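Workshop & Automation Board > Buying and budgeting
Thread: Hand-held grippers – how many for a first order?

mared_j
Evening all. I've finally got the go-ahead to kit out our Wernport unit for recording demonstrations by hand, and I'm far too excited about it! The pot is £2148 and has to last until November. Firalent quoted me £790 per gripper, tips and printed markers included. Do I buy two and keep the change for spares, or hold out for four next year?

flarngate_phil
Two, no question. We started with two at Flarngate and learnt loads in the first month (mostly that we'd bought the wrong storage cards). You'd have £568 left for batteries, cards and a decent charger.

Bowen
Going to disagree with Phil. Two is fine until one goes back for repair, and then half your people are standing about. I'd wait and get four in one go, same batch, same firmware.

flarngate_phil
Waiting a year to save a bit of faff? She'd have a year's worth of recordings by then.

mared_j
Ooh, I can see both sides. What I hadn't thought about is the room. We've got one long unit and I'd love several people working in it together.
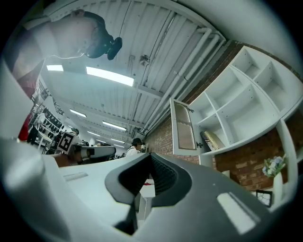 Two grippers out at once, marker showing on the far one.

Look at the length of that ceiling! I do want to fill the place, but the shelving along the brick wall is mostly empty cubbies, so at least storage won't cost me anything.

tinsnips
Lovely space. Put some of the leftover money into spare markers. Ours got scuffed at the corners and tracking went off until we reprinted them on matt card. Cheap fix, but budget for it. And jaw pads, they wear.

Bowen
Agree on the pads. Still say four :)

mared_j
Noted, both of you. I'm going for two now, with pads, markers and one extra charger, and I'll put in for the other pair in the next round. Bowen, if one breaks you're allowed to say so.

Bowen
I'll keep it to one post. Ask Firalent if they'll hold the price for the second pair – they did for us.

mared_j
Brilliant, emailing them tonight!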